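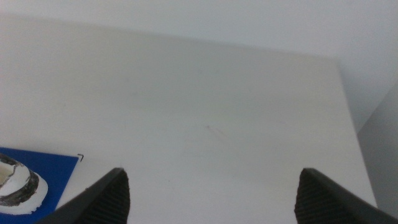 Wrist camera, fingers open, blue board at lower left.

Drakia shoe-handling set: data card
Card written 8 July 2021

What it is
Camera images sold with the Drakia two-arm kit by Curkus. The listing calls the set "ready to train on." We bought the kit for the Clekescombe workshop and wrote our own card, as the vendor's runs to one paragraph and a price.

Contents
302 episodes, according to the index file. Two wrist views and one fixed view per episode. No force readings. Joint positions are supplied in a separate archive, and the README doesn't give their units.

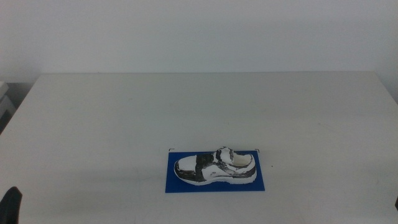 Fixed view. Model shoe on the blue board, toe to the left.

Setup
White table, white wall, flat blue board. Black corner marks on the table show where the board belongs. The listing promises "varied real-world conditions." We would like to know which ones. Anyone hoping for clutter, patterned surfaces or hard shadows should ask Curkus for samples before paying.

The fixed view is the one we'd trust for locating the shoe. The wrist views are useful close in, but plenty of what they record is bare tabletop. 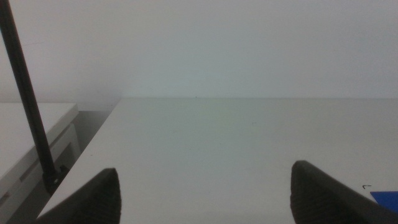
Wrist camera, ridged fingers out of focus, blue at lower right.

Known problems
- Fingertips are blurred in some wrist images. Check before using them for contact labels.
- The tabletop has small specks and scuffs. A model may learn these as landmarks - ours did, as far as we can tell.
- 5 episodes have no end label. Curkus has been told.
- The success flag is set by the operator, and the rule for setting it is not written down anywhere we could find.

Compared with
Wieczorek sells a smaller set with a proper changelog. We haven't trained on it yet.

License
Use within one site. Sharing trained weights is "subject to discussion" - get that in writing.

Status
Version 2. We are keeping the arms. We would not pay for the data again at the June price.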